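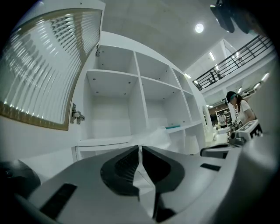 Open cubbies and a ribbed glass door on a white cabinet.

The Cabinet With Too Many Places to Put Things

A cabinet divided into cubbies looks easy to use before you own one. Every space has a top, a bottom and two sides. You put a thing in each one and close the door. Then the cereal box turns out to be an inch too tall, the mixing bowl is too wide, and six small spaces fill up with batteries, tape and keys to locks you no longer have.

Parvaneh Sadeghi has been arranging and rearranging cabinets like this for most of her working life. She and her sister Ladan run Zumow, a small company in Lornwood that sells and fits storage for kitchens, hallways and sewing rooms. Their best seller is a white cubby cabinet called the Nouri. It comes with movable dividers and a choice of solid or ribbed glass doors. Since it went on sale they have delivered 2642 of them, nearly all within a day's drive.

"People buy it for the doors," Parvaneh told me. "Then they call us about the insides."

The calls were what I wanted to hear about. My own cubby cabinet, a secondhand one from another maker, had been giving me trouble for a year. I could fit everything in it and find almost none of it.

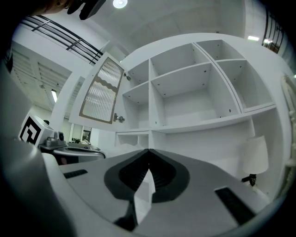 LORNWOOD, 1/13/19

The first thing Ladan does with a customer's cabinet is take everything out. She means everything, including the shelf liner and the dead moth. She did not make a speech about it. She handed me a dry cloth and told me to start at the top.

An empty cabinet shows you how it is built. With shelves full of mugs, you see mugs. Once they are gone you can see the small holes in the panels, and you remember that the inside can be changed. Ladan says a good half of the customers she visits have never moved a divider. They set the cabinet up the way the leaflet showed, or the way the delivery crew left it, and then spent years fitting their belongings to it.

Her second step is to measure the belongings. She uses a cloth tape and a pencil, and writes the tallest height and the widest width on the back of an envelope. For a kitchen, the list is usually short: dinner plates, the tallest glass, the blender jar, the stockpot, the box of foil. If a space will hold those five, the rest of the kitchen will go in somewhere.

Then the dividers move. Ladan likes uneven cubbies. A row of three equal spaces suits a shop display, but a kitchen does better with one wide space and a couple of narrow ones. The wide one takes stacked plates or a tray of spices. The narrow ones take baking sheets and cutting boards standing on edge. Flat things lying in a pile are the most common mistake she sees, since the one you need is always at the bottom.

Moving a shelf takes a few minutes if you have help. Take the weight off the shelf first. Lift it from the front, ease the back free, and set it down somewhere soft so the corners don't chip. Pull the pegs by hand or with pliers wrapped in a rag. Put each peg in a cup as it comes out. Ladan carries a yogurt tub for this. When the pegs go back in, check that all four are at the same height before you set the shelf on them. I got this wrong twice and had a shelf that rocked like a bar stool.

Wissam Qaisi does the heavy work for the sisters. He delivers, hangs and levels. A Nouri with its glass door weighs roughly 100 pounds, and he will not put one up without finding the studs, no matter what the customer's brother-in-law says about the wall. He also adjusts doors, which takes up more of his week than he would like.

A hinged glass door drops a little over time. The concealed hinges that most cabinets of this kind use are made to be adjusted, and Wissam thinks every owner should learn how. On the ones he fits, one screw moves the door left and right, and another moves it in and out. Up and down is usually handled by loosening the mounting plate. Turn a screw a quarter turn, close the door, look at the gap, and turn again. He told me to do the top hinge first and leave the bottom one alone until I knew what the top one had done.

"They turn all of them at once," he said. "Then they call me."

His other advice was to leave the door wide open while loading the shelves. A half-open door gets bumped by a hip or a cast iron pan, and replacement glass for the Nouri takes weeks to come.

The glass itself divides opinion at Zumow. Parvaneh likes it ribbed. It lets light into the cabinet and blurs what is inside, so a stack of odd bowls reads as a pale shape and a row of jars becomes a row of stripes. Ladan would take a solid door in her own kitchen and has one. She finds that blurred clutter is still clutter, and that the ribs collect grease. Both agree on how to clean it: a soft brush with warm water and a little dish soap, run along the ribs, then a cloth in the same direction. Paper towels leave lint in the grooves. If the glass has a decorative border, go lightly there and keep the water off the joints.

I visited two of their customers as well. Honeylyn Cabrera has had her Nouri since a June when, as she put it, she was very pregnant and could not stop cleaning. She has it in the hallway between the kitchen and the back door. It holds lunch boxes, sunscreen, dog leads, library books and a great many hats. Each of her children has one cubby at the height they can reach. The rule is that whatever doesn't fit in the cubby goes up to the bedroom. The rule had not been followed on the day I came, and she moved a scooter helmet off the top so I could see.

She has stopped using baskets. She had bought one for every cubby, all matching, and found that the children dropped things in and never looked under the first layer. Without them, a shoe is a shoe on a shelf. She kept two for mittens.

Nosipho Moodley uses hers for yarn and fabric. She keeps a notebook, and by her notebook the cabinet holds 162 balls of yarn, sorted by weight and then by color. Her dividers are set close together, low down for sock yarn and farther apart toward the top for bulky wool. Fabric is folded around a piece of card and stood upright like a file. She has left one cubby in the middle clear on purpose. It is where the project she is working on goes at night, needles and all, with the door shut on account of the cat.

That clear cubby came up everywhere. Parvaneh tells customers to leave at least one space with nothing in it when they finish. Groceries get put down there, or mail, or a casserole dish that belongs to a neighbor. If every space is assigned, the first new thing to come into the house ends up on the counter and stays there.

She is less strict about labels. Labels are good for a pantry shared by several adults, and for anyone who stores flour and powdered sugar in the same kind of jar. In a cabinet used by one person they mostly record what used to be there. Hers at home say things like "tea" on a shelf of light bulbs.

On the matter of liners, Ladan prefers none on a white shelf. Crumbs show, and you wipe them. If you keep oil or honey in the cabinet, put a saucer under the bottle and wash the saucer. For heavy pots she will allow a piece of cork. She is against the ribbed rubber kind, which she has had to peel off more shelves than she cares to remember.

Weight goes low. Pots, flour, canned goods and the sewing machine belong on the bottom shelves, and the light and seldom used things go high. Anything you use every day should sit between your hip and your eyes. When a household has both a very tall and a very short person, she goes by the short one.

There are other cubby cabinets for sale, and the sisters are fair about them. The Hamov, which a store across town carries, costs less and has deeper shelves. Parvaneh would recommend it for bedding. For a kitchen she thinks deep shelves are where cans go to expire.

Back home I emptied my own cabinet and measured the plates, the blender jar and the tall box of crackers. Moving the dividers took 20 minutes, with the rocking shelf included. The baking sheets now stand on edge in a narrow space on the left. The door still rubs at the bottom corner. I have turned the top hinge a quarter turn and am waiting to see what it did before I touch the other one.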